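Lostorus Property Management
Position Open: Leasing and Office Coordinator, Skevville

Lostorus manages residential rental property in Skevville and the surrounding townships. The company is accepting applications for a full-time Leasing and Office Coordinator at its Serra Street office. The position reports to the Regional Property Manager and is open until filled. Applications received by 20 August 2022 will be reviewed first.

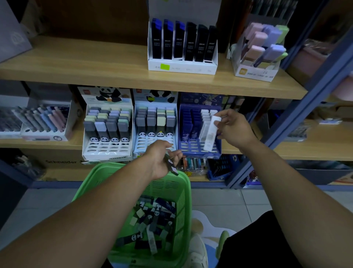 Photo: Lostorus Communications

The Coordinator is the first point of contact for prospective tenants. Duties include answering rental inquiries, scheduling and conducting apartment showings, collecting applications, and preparing lease documents for signature. The Coordinator also keeps the vacancy list current and posts available units to the company website and to the listing services in which the company takes part. All listings must be checked against the rent schedule before they are posted.

The successful applicant will work mainly at the Brosent Apartments, with regular visits to other properties in the portfolio. Mileage between properties is reimbursed. Travel from home to the office is not.

Required qualifications
High school diploma or equivalent
At least 2 years of experience in leasing, real estate, or general office work
Valid driver's license and proof of insurance
Good written and spoken English
Ability to climb stairs and to carry keys, signs and small equipment during showings

Preferred qualifications
State real estate license, or current enrollment in a licensing course
Experience with rent collection software
Working knowledge of fair housing law
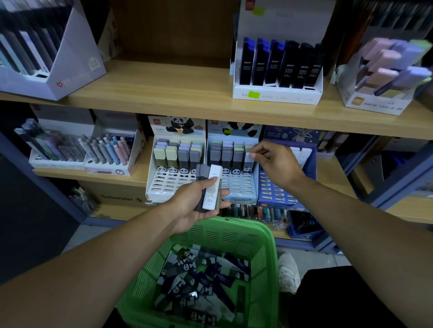

Office administration makes up a large part of the week. The Coordinator opens mail, logs maintenance requests, files signed leases, and prepares move-in folders for new tenants. Purchasing for the office also falls to this position, and routine items such as paper, envelopes and highlighters are bought locally under the monthly supply budget. A plain highlighter is sufficient for marking up a lease, and the panda-print kind may be bought if the price is the same. Receipts are submitted with the monthly expense report.

Compensation and schedule
Starting pay is $3000 per month, with a review after the probationary period. Regular hours are Monday through Friday. The Coordinator will also be asked to work up to two Saturdays per month during the summer leasing season, which begins in June - time off is given during the following week. Benefits include health coverage, paid holidays and paid vacation.
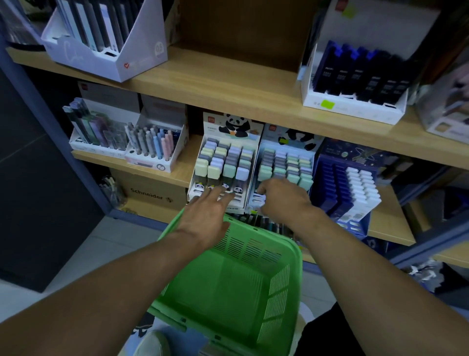 Employees who live in a company-managed unit may apply for a reduced rent after the probationary period. The reduction depends on availability and is not part of the offer of employment.

How to apply
Send a cover letter, a resume and the names of two professional references to the Hiring Office, Lostorus Property Management, Serra Street, Skevville. Applications may also be left at the front desk during business hours. Incomplete applications will not be considered. Applicants selected for an interview will be contacted by telephone.

An offer of employment is conditional on a background check and verification of references. Lostorus is an equal opportunity employer. Applicants who need an accommodation during the hiring process should notify the Hiring Office in advance.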